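Musley Shared Workshop – two-arm build
Progress report no. 5 to the Ormsby Small Projects Fund
Sunday, July 29, 2018
From: Tayla Dunstan
To: Noeline Costigan
Copy: Digby Grimshaw, Baltazar Medrano

Noeline, sorry this is coming on a weekend, I wanted it with you before your review meeting. Written fast, so please forgive the state of it. Receipts are in the separate envelope.

Short version. Both arms move. Both grippers close. Packing task is partway there: pushing things around on the table good, opening the bag bad. Money fine. Schedule slipped on one item, the wrist cable rework, and that has dragged one other thing with it. Asking for one small change to the budget lines, see near the end.

Where we were last time

Left arm mounted and running, right arm still in pieces on Digby's bench waiting on a shoulder bracket. No grippers fitted on either. Control program could play back a recorded motion but only one arm at a time, and it forgot its zero position whenever the power went off. You had asked for three things: get the second arm up, fix the zero problem, and show us trying the thing on real household stuff instead of foam blocks. Taking those in order.

Second arm

Up and running. Bracket came back from Branell with the holes a touch tight, Digby opened them out by hand, took him an evening. Bolted up the next day. The right arm hangs from its own mount, same as the left, both reaching down to the table. We went back and forth on this a lot in the spring (table mount vs. overhead) and I'm glad we went overhead. Leaves the tabletop clear for the work and you can walk right up to the front edge to reset things.

One problem. The right arm sags when it's stretched out to the far side. Not a lot, but enough that a fingertip you want just above the table ends up on the table. Baltazar put in a correction, a lookup by reach, and it's good in the middle and poor at the far end. For now we keep the work in the middle. Longer term the elbow wants a stiffer gear set, which I've priced and not ordered.

Zero position

Fixed. Each joint now drives slowly to a hard stop at power up and counts from there. Adds a wait at the start, long enough to go fill the kettle. Baltazar wanted to do it properly with absolute sensors but that's a rebuild of every joint and we haven't the money or the patience. Hard stops it is. Repeats well enough from one day to the next that recorded motions from last week still land where they should.

There was one bad evening where the left arm homed against its own cable instead of the stop and then thought it was somewhere else entirely. It went for the table edge. I hit the stop button, no damage except a scuff on a finger. Cable is now tied back and we've added a check: if a joint stops too early it complains and won't go on. Wrote that up in the safety log, page is marked if you want to see it.

Real household things

The task we settled on with you is packing a bag for a trip. Chargers, cables, small stuff, into a mesh laundry bag. Sounds easy. Isn't.

What we've been working with: two wall chargers, one black and cube-shaped, one pale pink. The bag is a white mesh one with a yellow-green trim. We picked it becuase the trim gives the program an edge to look for, the white mesh on its own kept getting lost in the glare off the table. 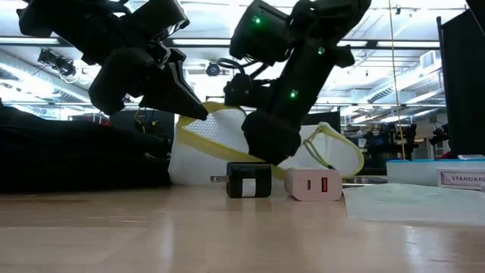
The split of jobs is the thing I'd most like you to take away from this report. We began with both arms doing the same kind of move, mirror image, and they got in each other's way all the time. Now one arm is the holder and one is the worker. Holder goes to the bag opening and keeps it up. Worker does the picking and placing. Left is holder by default as it has the slightly weaker wrist. They can swap, the program allows it, we just haven't tested it much.

Results over the test days. We ran 68 attempts at the full sequence, one charger into the bag, counted from arms parked to arms parked. 28 were clean. The rest failed in one of these ways, most common first:

- bag opening collapsed before the charger got there
- charger went in but came back out snagged on the mesh
- charger knocked over and then the gripper couldn't get a hold of it
- program gave up (lost track of the trim)

I know 28 doesn't look great. Last report it was not even a number. Nearly all the clean ones came after Florian Vasseur suggested we stop trying to lift the bag by the mesh and go for the trim only. He came by for an afternoon, watched us fail for an hour, said that, and went home. Should have had him round in the spring.

The pick itself is the strong part. A charger standing on the table, gripper comes straight down over it, closes, lifts. Works most times. The prongs are a nuisance when they face the finger, so we've been learning to come in from the other direction. Rounded fingertips helped with this. The earlier square ones dug into the tabletop and left marks, which did not make us popular with the people who use that table on the other nights.

Fingers

Two sorts on trial. A wedge-shaped finger, which is good at getting under an edge of fabric, and the rounded one which is better at hard objects. Digby prints them, they take an evening each and cost next to nothing. I'd like to end up with one shape that does both but so far every compromise we've tried has been worse at both jobs. He has another version drawn, softer pad, slimmer tip. Not printed yet.

Grip force is still set by hand. Too much and the mesh gets pinched and won't let go, too little and the charger drops. Baltazar has a scheme for reading the motor current and backing off when it climbs. Tried it on the left only. Promising, jumpy.

Late item – wrist cables

This is the slip. The cables loop around the outside of the joints and there's a lot of them. In some poses a loop rides up over the next joint and pulls. I had planned to reroute everything inside sleeves by the start of July and it hasn't happened. Reason is simple, rerouting means taking an arm down and we kept wanting it up to run tests. My call, and in hindsight the wrong one, as we've lost more time to snags than the rework would have cost.

New plan: right arm down first, sleeves on, back up, two days of checks, then the left. Nothing else touches the arms in that time. The knock-on is the swap test (left as worker, right as holder) which can't sensibly be done till both are rerouted.

Control program

Renamed Cestum, as Baltazar was tired of it being called "the program". Does now:

- moves both arms at once off one clock
- records a motion by hand guiding and plays it back
- slows down automatically when the two arms get close to each other
- saves a log of every run, pass or fail

Doesn't do yet: recover by itself. If the charger falls over it should try again from a new angle, at present it just stops and waits for one of us. That's the next big piece and I'd guess most of the remaining build time goes there.

The log has been worth the bother. We'd have sworn the bag collapse was random. Going back over the runs it was mostly the ones where the bag had been left lying flat at the start. So now there's a small set-up step where the holder nudges it up a bit first. Early days but it looks better.

Safety

Stop button moved to the front edge, where you can reach it without leaning in. Rule is one person at the button whenever the motors are on. Tape line on the floor for visitors. No injuries. The one near thing is the homing incident above.

Money

Spent to date 3062 dollars of the grant. Biggest lump was the joint motors for the right arm, then the Branell bracket work, then power supply. Underspent on printing, overspent on cable and connectors (I underestimated that one badly).

Request: may we move what's left in the printing line over to mechanical parts, to go toward the stiffer elbow gears? No extra money wanted, just the shift. If it's a no we can live with the sag and keep working in the middle of the table.

Next period

1. Cable rework, right then left
2. Softer fingertip, try on both arms
3. Grip force by motor current on both sides
4. Retry after a dropped or toppled charger
5. Swap test
6. Two chargers in one bag, one after the other, no resetting between

Number 6 is the one you asked about on the phone. I'd put it at likely but not certain. It depends mostly on the bag staying open after the first one goes in, and right now the holder relaxes a little each time the worker pulls away. Digby thinks it's the sag again, Baltazar thinks it's timing. We'll find out once the cables are out of the picture.

If you'd like to come and see it running, evenings are best, and give us a day's warning so the arms aren't in bits on the bench. Parking is round the back.

I'll send the run log as a spreadsheet seperately, it's long and most of the columns only make sense to Baltazar. Any questions on the budget shift, ring me, quicker than email this week.

Tayla

Related reports
Progress report no. 4 – left arm mounted, first recorded motions
Progress report no. 3 – overhead or table mount, costs of each
Safety log, two-arm build
Finger shapes, notes and print settings (D. Grimshaw)
Cestum set-up notes (B. Medrano)

Contact the workshop | © 2018 Musley Shared Workshop | Back to top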